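화이트보드 테두리에 낀 때와 오래된 글씨 자국, 어떻게 지우시나요?

Obaidul Pramanik
안녕하세요, 늘 글만 읽다가 처음으로 여쭤봅니다. 저는 Brondport에서 작은 공부방을 하고 있는데요, 작년 7월에 중고로 들인 화이트보드 두 개를 아직까지 잘 쓰고 있습니다. 아이들이 글씨 연습도 하고 낙서도 하고, 저도 할 일을 적어 두다 보니 하루도 쉬는 날이 없는 물건이에요. 그런데 연말이라 마음먹고 대청소를 하려고 보니 판보다 테두리가 더 문제더라고요. 은색 금속 테두리에 길게 홈이 있는데, 그 안에 지우개 가루인지 먼지인지 모를 것이 까맣게 끼어서 물티슈로 아무리 밀어도 안 나옵니다.
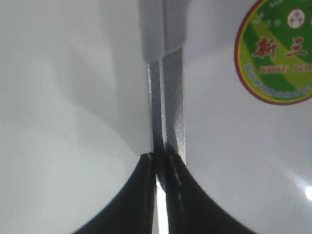 면봉도 써 보고 이쑤시개도 써 봤는데 면봉은 솜이 풀려서 오히려 더 지저분해지고, 이쑤시개는 자꾸 부러져서 홈 속에 조각이 남네요. 칼끝으로 긁자니 금속에 흠집이 날까 봐 겁이 나고요. 그리고 하나 더, 판에 써 둔 글씨를 한참 안 지우고 두면 나중에 지워도 희미하게 자국이 남는데 이것도 방법이 있을까요? 마커는 동네 문구점 Handley에서 산 평범한 검은색입니다. 비슷한 고생을 해 보신 분이 계시면 편하게 말씀해 주세요. 사소한 것도 감사히 듣겠습니다!

Wanigasekara
반갑습니다, 저도 학원에서 오래 일해서 남의 일 같지 않네요 ㅎㅎ 홈에 낀 때는 안 쓰는 칫솔이 제일 낫습니다. 먼저 마른 칫솔로 홈을 따라 위에서 아래로 쓸어내려서 가루부터 털어 주세요. 처음부터 물을 묻히면 가루가 뭉쳐서 반죽처럼 되거든요(제가 그렇게 해서 한나절을 버렸습니다...). 가루가 어느 정도 빠지면 미지근한 물에 주방 세제를 한 방울만 풀고, 얇은 천을 플라스틱 카드 모서리에 감아서 살살 밀어 주시면 됩니다. 테두리 끝에 플라스틱 마감이 있는 보드라면 그 이음새에 물이 고이기 쉬우니 마른 천으로 한 번 더 눌러 닦아 주시고요.

글씨 자국은 그 위에 새 보드마커로 한 번 덧칠하고 마르기 전에 바로 닦아 보세요. 신기하게 밑에 있던 자국까지 같이 따라 나올 때가 많아요. 저희 보드도 대문자 A를 크게 써 놓고 긴 방학을 넘긴 적이 있는데 이 방법으로 말끔해졌습니다. 23분쯤 공들이면 보드 하나는 충분히 끝나실 거예요. 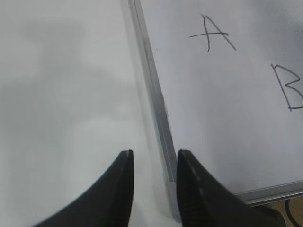
화이트보드 옆면의 은색 테두리와 검은 마커 글씨

닦으실 때 보드를 비스듬히 돌려 가며 보시면 정면에서는 안 보이던 얼룩이 꽤 보입니다. 저는 창가에서 한 번, 불 켜고 한 번 이렇게 확인해요.

Tarker
알코올 쓰세요. 다 지워집니다.

Obaidul Pramanik
두 분 모두 정말 감사합니다! 칫솔은 왜 생각을 못 했을까요. 마른 칫솔로 먼저 해 봤더니 까만 가루가 한 줌은 나온 것 같아요. 속이 다 시원하네요. Tarker 님, 알코올은 판에 바로 뿌려도 되는 건가요, 아니면 천에 묻혀서 써야 하나요? 코팅이 상할까 봐 조금 걱정이 됩니다.

Wanigasekara
제가 대신 말씀드리면, 천에 조금만 묻혀서 구석에 먼저 시험해 보시는 게 좋습니다. 중고로 사셨다니 코팅 상태를 모르잖아요. 자주 쓰면 표면이 거칠어져서 오히려 글씨가 더 안 지워지는 보드도 있으니 덧칠로 안 되는 자국에만 쓰세요. 다 닦은 다음에는 물 적신 천으로 한 번, 마른 천으로 한 번 마무리하시고요. 창문도 꼭 열어 두세요!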